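Lunch club places to rise as Olley centre extends opening hours

Residents aged over 60 in Olley will be able to book a place at a weekday lunch club from October, following a decision to extend the opening hours of the Damgaard Centre.

The centre, which at present closes its kitchen at 1pm, will serve meals until 3pm. The change creates 40 additional places a week and introduces a second sitting for people who attend morning appointments at the health clinic next door.

Funding has been confirmed by the Ledholm Trust, which has supported the lunch club for 13 years. The trust served 2445 meals at the centre in the past year, and 629 of these went to people attending for the first time.

Heike Albers, who manages the centre, said demand had grown steadily and that a waiting list had been in place since the spring.

"We have had to ask people to wait several weeks for a table, and that is difficult when someone has recently lost a partner or moved to the area," she said. "The later sitting will allow us to offer a place to everyone now on the list."

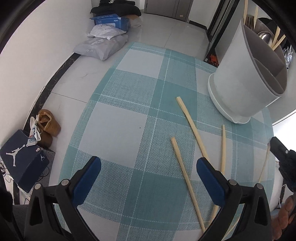
Chopsticks on a checked tablecloth. The new menu will include noodle and rice dishes.

The menu has been revised after a survey of members, who asked for lighter meals and a wider choice of dishes. Soup, a hot main course and fruit will continue to be offered each day, with a vegetarian option at both sittings. The price of a meal will remain unchanged until the end of the financial year.

Transport will be provided by Vindarora, the community bus operator, on its existing route through the town. A return service will leave the centre at 3.15pm. Passengers who use a wheelchair are asked to give notice when booking.

Suha Hamdan, the trust's head of grants, said the arrangement would be reviewed after six months. Attendance at the second sitting and the cost of the additional bus journey will both be considered.

Bookings may be made at the centre's reception desk or by telephone between 9am and noon. Existing members do not need to register again, but should tell staff if they wish to change their sitting.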